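Privberg trial tests dried willow leaf as a mineral supplement for weaned lambs

A grazing trial at the Privberg station has begun its second season of feeding dried willow leaf to weaned lambs, with the aim of measuring how much of the animals' zinc and cobalt requirement can be met from fodder trees grown on the same farm.

The station sits on light, acid soils where cobalt is low in pasture for most of the summer. Lambs grazing such land after weaning often grow slowly, and the usual remedy is a drench, a slow-release bolus or a mineral lick. Willow is known to accumulate zinc and cobalt in its leaves at higher levels than ryegrass grown beside it, but the concentration varies with the clone, the soil and the month of cutting.

Rogério Fagundes, who leads the work, said the first season was used mainly to settle the cutting and drying method. "Leaf cut in August dried well and kept its color," he said. "Leaf cut later had a lower mineral content and more stem in it, and the lambs sorted through it and left the stem behind."

The trial uses 300 lambs in 16 groups, balanced for sex and weaning weight. Half of the groups receive dried leaf in troughs each morning. The rest graze the same pasture type without leaf and serve as the control. Groups are moved together so that grazing height is similar on both sides, and no other mineral supplement is given during the measurement period. Any lamb that shows clinical signs of deficiency is treated and withdrawn from the data set.

Leaf comes from two clones, listed in the station records as Blomqvist and Fonis. Blomqvist is an upright type with narrow leaves and was planted as a windbreak along the northern boundary. Fonis has a broader leaf and coppices more freely, but it is more prone to rust in wet summers. Both are cut at chest height by hand, bundled and hung in a ventilated barn for 7 days before the leaf is stripped. Leaf from the two clones is stored and fed separately, so that any difference in intake can be assigned to the clone.

Blood samples are taken at weaning, at the midpoint and at the end of the feeding period. Serum vitamin B12 is used as the indicator of cobalt status. Zinc is measured in both serum and wool, as serum values alone can shift with stress and handling. Lambs are weighed every second Monday, before the morning feed.
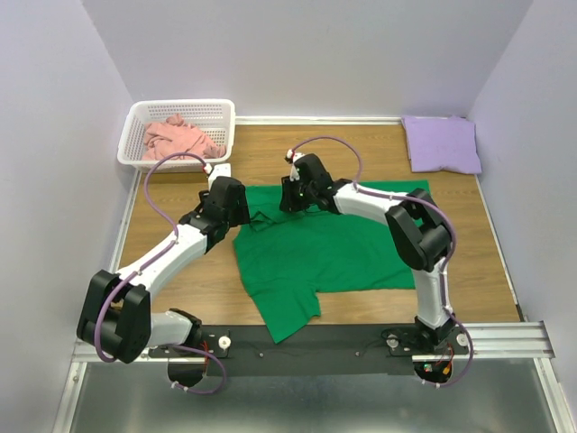
Vidar Strand, who manages the flock at Grernolside, a commercial hill farm that supplies part of the trial lambs, said labor was the main question for producers. Grernolside has up to 600 ewes in a normal year and buys in boluses for all replacement stock. "A bolus takes a few seconds per animal," he said. "Cutting and drying is several days of work at a time when we are also making hay. It has to fit in with something we already do, such as trimming the windbreaks."

Fagundes accepts the point and said the labor record would be published with the animal data. Hours spent on cutting, hanging and stripping are logged by task. The team is also testing whether whole branches can be fed fresh at the gate, which would remove the drying stage but limit feeding to the months when the trees are in leaf.

Willow also contains condensed tannins, which bind protein in the rumen and can reduce its breakdown there. At moderate levels this may improve protein supply to the small intestine. At high levels it depresses intake. Tannin content is therefore measured in every batch, and the daily allowance is set by dry matter — not by volume, which changes a great deal with how finely the leaf is broken. Fecal samples are collected alongside the blood samples for worm egg counts, although the trial was not designed to detect a difference in parasite burden.

Copper is monitored as a precaution. Sheep are sensitive to excess copper, and leaf from any site with a history of pig slurry is excluded. Soil from the windbreak strips was tested before the first cut, and the tests will be repeated after the final one.

Feeding continues until the lambs are housed. Liver samples will be collected from a subset of the finished lambs at slaughter, and the station expects to report weight gain and B12 results before the next lambing season.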